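Sourdough starter in a cold kitchen, give up until spring?
Started by dacej, 2019-10-26

dacej
Hello all, long-time reader and only an occasional poster. My starter (four years old, rye and white half and half, goes by Clurkier for reasons that would take all evening) has slowed right down now that the nights are cold. In summer it doubles before lunch. This week I fed it after breakfast and it had barely moved by the time I was brushing my teeth. Our kitchen is on the north side of an old house and we don't heat it overnight, and I dread to think what January will be like. My mother-in-law says to put it in the fridge and buy bread until spring like a sensible person. I'd really rather not! What do you all do?

gunars_k
Please don't give up on it, Dace. Mine has been through plenty of winters in a drafty kitchen and it comes back every time. I keep 13 grams back in the jar and feed that, which sounds stingy, but a small amount of old starter and plenty of fresh flour has always worked for me. In the cold months I use warm water from the kettle let down with tap water, so it feels like a baby's bath on the wrist. Then the jar goes in the oven with only the light on. Put a note on the oven door. I say this as a man who once preheated his for a pizza.

Uldis D
I have to disagree with Gunars on the 13 grams, friendly as ever. When it's cold you want more old starter in there, so it has a head start. I go equal parts all winter and I bake every weekend. And the oven light in my last place ran so warm that the whole jar went sour and runny by morning, so check yours with a thermometer before you trust it.

gunars_k
Well, Uldis, you like a sour loaf and I don't, and we have been around this block before. Equal parts makes mine taste like vinegar. But he's right about the thermometer.

saeed.b
What recipe are you baking from, Dace? If it's one of those that says "four hours on the counter," that could be half your trouble. I mix 300 grams of strong white flour with 300 grams of wholewheat and let it sit all night from October on. It takes as long as it takes, and the flavor is much nicer for it — my kids won't touch the summer loaves now.

dacej
Thank you all, you are so kind. It's the four-hour kind, yes, out of a magazine. I'll try the overnight rise tomorrow.

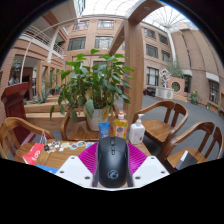
My feeding notes are the other thing I wanted to ask about, as they've become a terrible muddle. I used to write them on the back of an envelope and then lose the envelope, so now I'm typing them into a spreadsheet at the table, and my hand is on a black mouse with a scroll wheel more than it's in the dough, it feels like some evenings! I have time fed, flour, water, and how high it got. Do any of you write down the room temperature too, or is that going overboard?

Uldis D
Not overboard at all. Temperature is the one column I'd keep if I had to throw out the others.

gunars_k
I've never written down a thing. A rubber band around the jar, and look at it when you walk past. But if you enjoy the spreadsheet, Dace, enjoy it, and do tell us how the overnight loaf comes out.

saeed.b
Seconding the rubber band, though I'd put the temperature in as well. Mark the band right after you feed it, before it has a chance to move.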